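Section 9: Your First Tabletop Session

By now your Pledance arm should be bolted down, powered up and through its self-check, and if it is, well done, because that was the fiddly part! From here on things get a good deal more fun. In this section you'll lay out a small table of everyday objects and guide the arm through its first pick-ups. Set aside an unhurried hour or so, ideally at a time of day when the light in the room isn't changing much.

Before you begin

You'll want the arm, the hand controller, the Karaca software open on your computer, and a few household things to practice on. Cups and bowls are what we always suggest to new owners. They're light, they have a nice thin rim for the jaw to close on, and it doesn't much matter if one gets knocked over (one will, and that's fine).

1. Cover the work area with a plain, matte sheet. Brown paper works very well, and so does a board if you have one the right size. Shiny surfaces bounce light back at the head camera and can leave the software hunting for edges.

2. Tape the corners down flat. Run your palm over the whole sheet and smooth out any bumps, especially on the side nearest the arm.

3. Place your objects with a hand's width between them. Give the cups a little more room than that, since the gripper comes in from above and needs space to open.

4. In Karaca, choose New Session, then Tabletop, and wait for the status light to turn green. The first time, this takes 67 seconds. Later sessions start more quickly.

5. Set Travel Speed to 9 and leave it there for the whole first session. We know it feels slow, and you'll be tempted to turn it up, but please hold off until you've got the feel of the controller.

6. Guide the gripper over the nearest cup with the jaw open, lower it gently until one finger is inside the rim and the other is outside, and squeeze the trigger halfway. 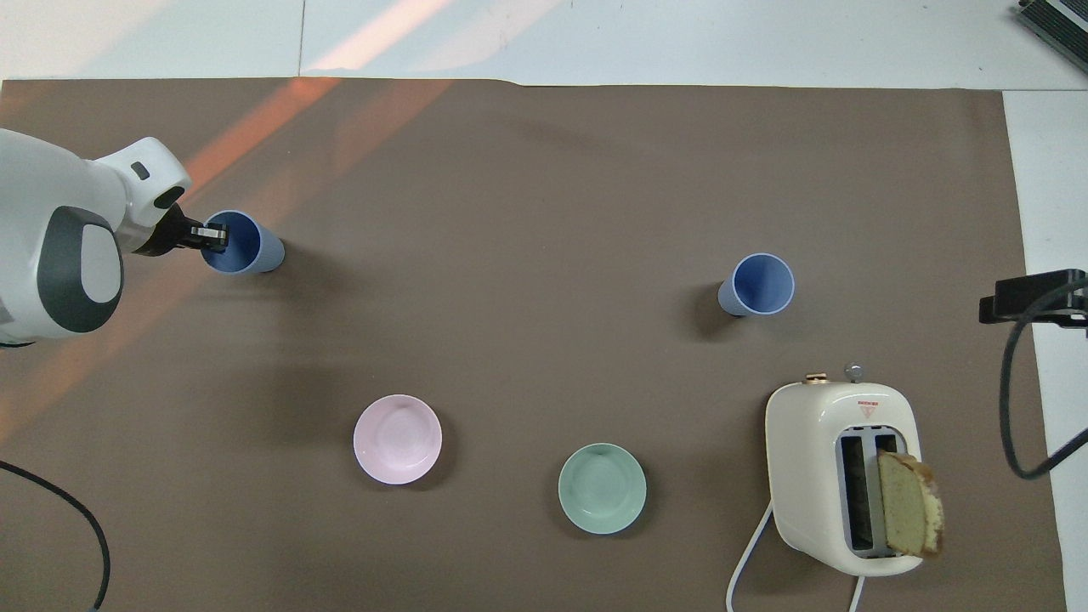 Can I use glass or ceramic cups for these exercises?

We'd stay with plastic or paper ones until you've finished Section 10, where you set the grip force for heavier and more breakable items.

7. Once the jaw has closed, pause for a moment and then lift straight up. Keep the wrist level. If the cup tips, lower it again, release, and take hold a little farther down.

8. Carry the cup to a clear spot, set it down, open the jaw fully, and raise the arm before you move sideways.

9. Press Save Attempt, even if it went badly. The review screen is much more useful with a few clumsy tries in it.

Note: The arm is rated for loads up to 400 grams. Count anything inside the cup toward that weight.

Caution: If you practice with a kitchen appliance on the table, leave it unplugged and completely cool, and keep its cord out of the arm's path.

Caution: Keep hands, sleeves and long hair away from the arm whenever the status light is green. To stop it right away, press the red key on the hand controller.

If the gripper won't close and Karaca shows code 66, open the jaw all the way, wait for the tone, and repeat step 6. Should the code come back, check that the gripper cable is pushed all the way into its socket, then restart the session from step 4.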